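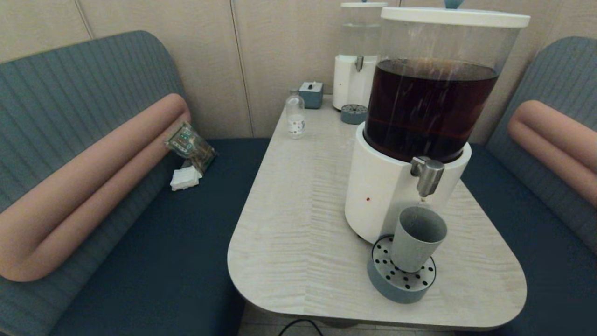

Cillow Gluten-Free Batter Mix, 2 kg catering bag

Maker: Azevedo
Supplied by: Storkura
Storage: ambient
Suitable for vegetarians and vegans

Cillow is a dry batter mix for kitchens that want to offer fried fish, vegetables and fritters to customers who can't eat gluten. It is made from rice flour, maize starch and chickpea flour, with a raising agent and salt already in the blend. You add cold water and whisk. There is no egg or milk in it, so one tub of batter will do for most of the menu.

The mix is blended and packed by Azevedo at their Prurorberg site, where wheat, barley, rye and oats are not handled. Every batch is tested before it leaves and the batch number is printed on the bottom seam of the bag. Please keep the bag, or write the number down, until the mix is used up. If you move it to a bin or a lidded tub, copy the number and the best before date on to the lid.

How it fries

The batter fries to a pale gold colour and stays fairly thin. Customers who are used to a thick wheat batter sometimes remark on the colour, which is lighter than they expect. Leaving the food in the oil for longer will make it a little darker but also harder, and we don't recommend it. A pinch of paprika or turmeric in the dry mix gives more colour if you want it.

It holds its crispness well on the plate. It does less well in a closed takeaway box, as any batter does, and vented boxes are a better choice.

Mixing

For a small quantity, use 265 g of mix to 400 ml of cold water. Put the water in the bowl first and whisk the mix in gradually. Leave the batter to stand for 20 minutes in the fridge, then whisk again before use. It thickens as it stands and may need a splash more water, especially for vegetables.

Pat the food dry and dust it with a little of the dry mix before dipping. Don't dust with ordinary flour. Made-up batter keeps in the fridge, covered, until the end of the day it was mixed. Throw away what is left.

Fryers and cross-contact

A gluten-free batter only gives you a gluten-free dish if the oil is clean too. Food fried in oil that has also been used for wheat batter, breaded products or some coated chips can't be sold as gluten-free. You need a separate fryer, with its own baskets and its own filter. Whisks, bowls and tongs should also be kept apart or washed thoroughly first.

If you have only one fryer, the mix can be used for shallow frying in a clean pan. Pancakes and small fritters both work. Large fish fillets don't, as the batter slides off before it sets.
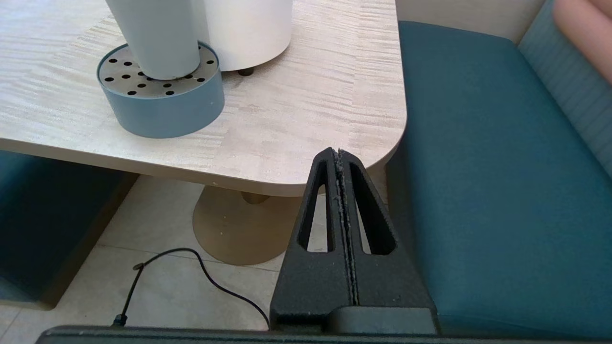
Page last changed: October

Ingredients

Rice flour, maize starch, chickpea flour, salt, raising agents (sodium bicarbonate, disodium diphosphate), thickener (xanthan gum).

Chickpeas are not on the list of allergens that have to be declared, but a small number of people react to them, often people who also avoid peanuts or lupin. If a customer asks, show them the full list. A printable ingredients sheet is packed in each case.

Pack sizes and ordering

The 2 kg bag is sold singly or by the case. There is no larger size at present. The old retail carton has been discontinued and any stock still on shop shelves can be used up to the date on the pack. The recipe was the same.

Storkura delivers with the normal dry goods round. Orders placed before noon go out on the next round for your area. Single bags can be added to any order that already meets the minimum. Cases count towards the minimum on their own.

Torn or split bags should be refused at the door or reported on the day of delivery. Don't use mix from a bag that has been open in transit, even if it looks clean, as it may have been carried next to wheat flour.

Storage

Keep cool and dry, off the floor and above any shelf holding wheat flour. Once opened, fold the top down and clip it, or tip the contents into a lidded container that is used for nothing else. Use within 2 months of opening. The mix may form soft lumps in a damp store. These whisk out. Hard lumps mean water has got in and the bag should be thrown away.

Also in the Cillow range

Cillow Gluten-Free Breadcrumb, fine
Cillow Gluten-Free Gravy Base
Cillow Pancake Mix (contains milk)

The breadcrumb and the batter can be used together. Dip in batter first, then roll in the crumb, and fry straight away.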